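Pladden Practice Cards for Gripper Recording: do you need a rulebook with that?

I've had the Pladden set on my bench since December, and I still can't decide who it was written for. You get a box of plain colored cards and a handbook on good practice for recording hand work, the kind that later gets used to train robot arms. The handbook is what you're paying for. Chun-hung Peng at Lilel swears by it. I'm less convinced.

The glove rule is the best of it. Matte black, knit, both hands, no bare wrists. My old habit was whatever gloves were in the drawer, and I won't go back. The rule on plain backgrounds is sound too, if hardly news to anyone who has done this for more than a week.

Then there's the speed rule. The handbook wants every card passed slowly enough that all four corners stay crisp. Try that for an afternoon. People don't handle things that way, and a robot that learns from people tiptoeing will tiptoe.
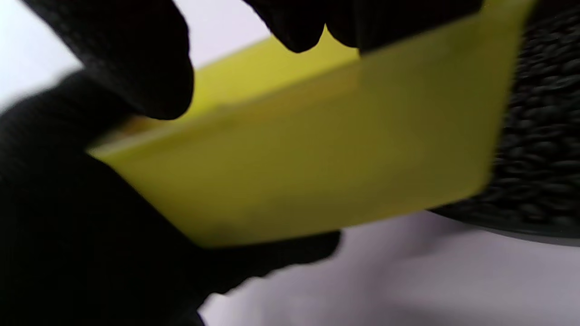

Yellow-green card, black knit gloves, pale surface. Good contrast, but the edges are soft with motion.

By the handbook, a moment like that gets thrown out. I'd keep it. The card stands out from the glove, and you can tell where the fingers pinch the top edge. What more does the rule want? Pui-shan Chien, who checks recordings at Jatwood, argues that a strict rule is easier to enforce than a sensible one - fair, but that's a point about checkers.

My other gripe is the word "compliant," which shows up all over the box. Compliant with what? As far as I can find, Pladden wrote the rules and Pladden hands out the sticker. There is no outside test behind it, and the handbook cites nothing I could look up.

The cards themselves are fine. The yellow ones have a slight gloss that catches the light, so watch your lamps.

Buy it for the glove and background chapters if your team has no written rules at all. If you have even 2 decent pages of your own, keep them and skip the sticker.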